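3.2 Handling of garments before folding

The households in Ulline and Clarel kept a laundry diary during December, and each entry was written on the same day as the washing. In total we received 1,470 entries from 89 households. An entry says which garment was handled, in what state it came to the table, and what the person did first with it. We did not ask for times, because in the pilot round people found it tiresome to look at a clock while their hands were busy, and the times they wrote were clearly guesses.

The entries were sorted by the first action. Most people began with one of three actions: they shook the garment in the air, they laid it down and pulled it outwards from two places, or they searched with the fingers for an edge they knew, usually a hem or a collar. Shaking was the most common for towels and for children's clothes. For larger garments of thin cloth, people more often laid the garment down first. One diary from Clarel explains that a thin blouse "closes again in the air", so that shaking it only makes a new heap. Several other diaries say nearly the same thing in other words.

We use the word heap in the sense of Li: a garment which lies in such a way that its outline cannot be read from above. This is different from a crumpled garment, where the outline is still clear although the surface is full of creases. The difference matters for our material. A person who has a crumpled garment in front of them can start folding at once, and many do. A person with a heap must first find out what they are looking at. In the diaries this step is often described with verbs such as "look for", "turn over" and "find the shoulder".

Plain garments of one pale colour were named as difficult in 125 entries. The reason given was that inside and outside look alike and that a fold is easily taken for a hem. Patterned garments were seldom named. The colour of the table was mentioned only in 12 entries, but those entries agree with one another: a light garment on a dark table is easier to sort out than a light garment on a white sheet or on the bed. Figure 4 gives a beige garment in the heaped state, close to the cloth and over the whole table.

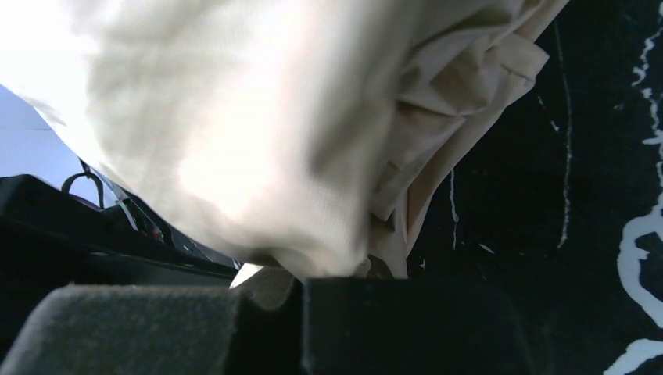
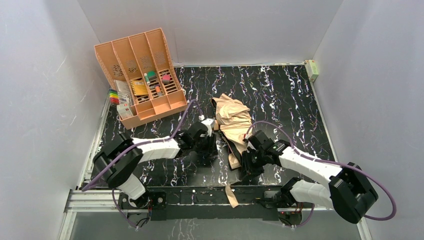 Figure 4. Beige cloth bunched into folds on a black surface with pale streaks, in close view (first) and on the whole table (second).

The question for the rest of this section is which signs people rely on when the outline is lost. Seams were written down most often, then hems, then buttons and labels. A seam is a good sign only when enough of it can be seen to give a direction. In the close view of Figure 4 there is one short, thin dark seam line near the outer corner of a flap at the right, while the broad left part of the cloth is smooth and gives the hand very little to go by. According to the diaries, people in such a case take hold of the part that sticks out and follow it inwards, and they lift the smooth part only later. We found this order in both places, and also in the small set of entries from Cellholm, which were collected by another team with a shorter form and are therefore not included in the totals. Buttons were used less than we expected. In a heap they often lie under the cloth, and some people wrote that they found them by feeling and not by sight. Since the form had no separate box for touch, these answers were placed under "other" and are taken up again in Section 4.1.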